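Student Team Projects > Robotics > Safety Checks

Kitchen Handling Project: Arm and Work Area Inspection, June

Room 419, Wirkis Building. Filled in before the Tuesday session. Items are marked OK, FIX or WATCH. Anything marked FIX has to be cleared before the arm is powered for student use. Comments go under the item they belong to.

Section A. Power and stops

A1. Emergency stop latches and releases: OK
A2. Second stop at the student bench: OK
Pressed with the arm idle and again in slow mode. Both times the controller showed the fault and needed a manual reset.
A3. Power strip and plugs: FIX
One plug at the bench was loose in its socket. Moved to the next outlet and tagged. Leave the tag on.
A4. Speed limit set to student mode: OK
Was at the Mikmont default when we came in. Whoever updates the controller needs to set it back afterward.

Section B. Wrist and gripper

B1. Housing and bracket, no cracks: OK
B2. Finger surface: WATCH
Small light scuffs on the lower half. No cuts found by hand. Wipe it down before each session and check again next month.
B3. Cables clear of the joints: WATCH
Run the wrist through its full turn by hand and watch the thin cables on both sides. The Mavulska mount sheet asks for slack at the wrist, but a long loop can catch on a rack.

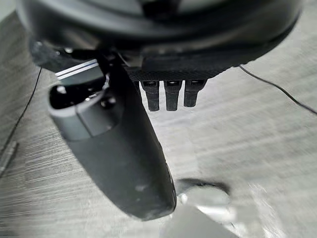
Item B3. Thin black cables to either side of the gripper finger.

B4. Screws at the finger joint: OK
Checked with the short driver. Do not use the power driver on these. If one is loose, write it here and tell the next group.
B5. Finger opens and closes fully, no object held: OK

Section C. Floor and approach path

C1. Floor taped and clear inside the line: FIX
Tape has lifted along the side near the door. Replace it before Tuesday. Bags stay outside the line, including during setup.
C2. Approach to the racks tested at slow speed: OK
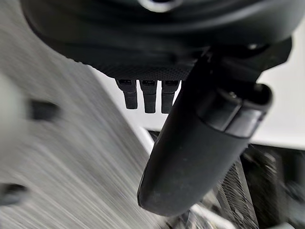 Slow speed means student mode, with one hand on the stop the whole time. The person at the stop does not also run the laptop. Last month two groups tried to do both, and this has been added to the sign-in sheet.
C3. Waypoints match the printed list: WATCH
List says 43, controller has 43, but waypoint 7 has been renamed. Print a new list.

Section D. Dishwasher and test items

D1. Water supply shut off, machine unplugged: OK
D2. Racks seated: OK
Push each rack in and pull it out by hand before a run. Do not have the arm do this yet.
D3. Test items plastic only: OK
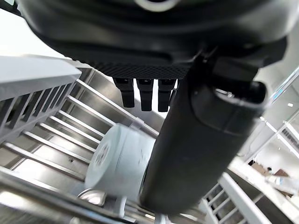
No glass or ceramic until the grip force test is signed. The Konstantinidis team brought a mug from home in the spring and was asked to put it away. Same rule for everybody.
D4. Finger clearance when reaching between items: WATCH
Stop the run if the finger pushes an item sideways. Reset by hand with the arm paused, then start over from the first waypoint.
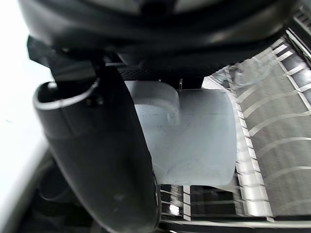 Item D4. Gripper finger in front of a translucent container, slatted rack to the right.

D5. Test items checked for sharp edges: OK

Result: arm may be used once A3 and C1 are cleared. Keep this sheet in the binder behind the battery log.

Filed under: Club Safety, Robot Arm, Checklists

Related items
Battery Log and Charging Rules
Room 409 Storage List
How to Reset the Arm After a Stop
Grip Force Test, Blank Form
Sign-In Sheet for Student Groups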